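3. Reseating the processor in used desktop towers

3.1 The machines

Donated office desktops reach the Undurbridge bench with their drives, graphics card and power supply still in place. A tower is laid on its side with the panel off, so the board can be worked on from above without taking it out of the case. The power and data cables stay attached. We chose this over a bare board because most repair shops in the area work the same way, and the cables and drive cage limit the room around the socket.
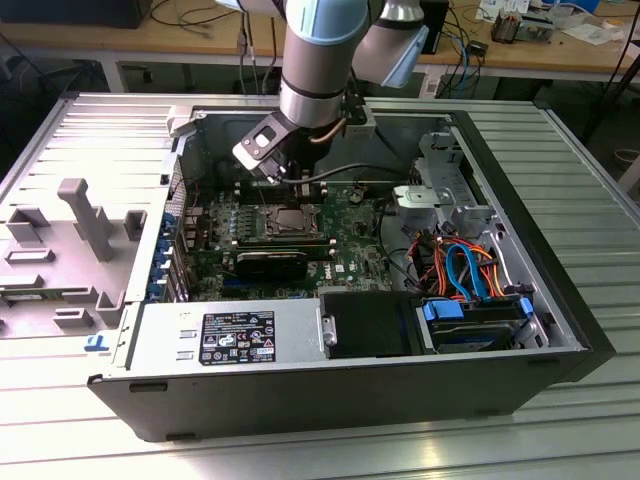
Technicians at Ikari told us they would sooner pull the whole board, as a cable snagged on the socket lever costs more time than eight screws. We kept the board in and recorded snags separately.

3.2 Handling the processor

The contacts in the socket are fine and bend easily. The processor must be lowered flat and square to the frame, with no sliding once it touches. Its corner mark is matched to the mark on the socket before it goes down. The retention lever and the load plate are opened fully first. 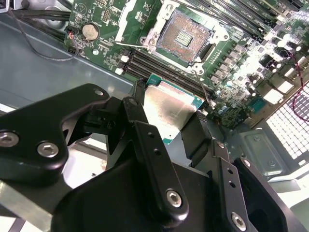

Should the chip not be held by its edges only, asked one reader of our September draft, given that grease on the underside can spoil a contact? We agree, and the instructions now say so. Any processor touched on its underside is cleaned and inspected before it goes back in.

3.3 Checking the seat

A seated processor should lie level within the frame, with no corner standing proud. This is checked by eye before the plate is closed and again after the lever is locked. The memory is left alone at this stage. Moving modules and processor in the same session made later faults hard to trace, and we dropped the practice early on.

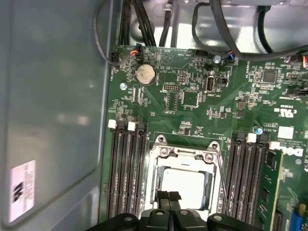

Each tower was put through the routine three times before it was passed on for a start-up test. Across the whole study we logged 1034 seatings. The colour of the old thermal paste was noted too, but it told us little about wear and we do not report it further.

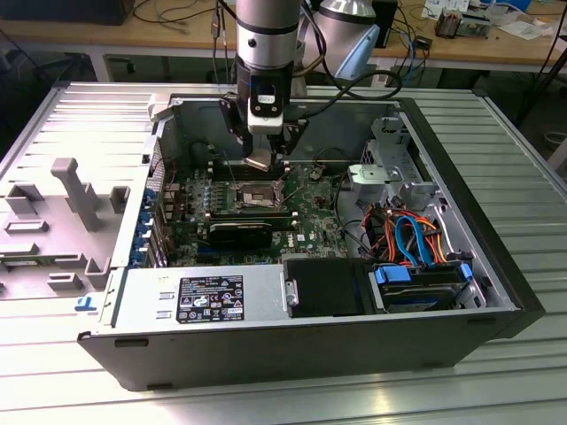

Figure 4. Open tower on its side on the bench, with the processor socket bare and the graphics card in place.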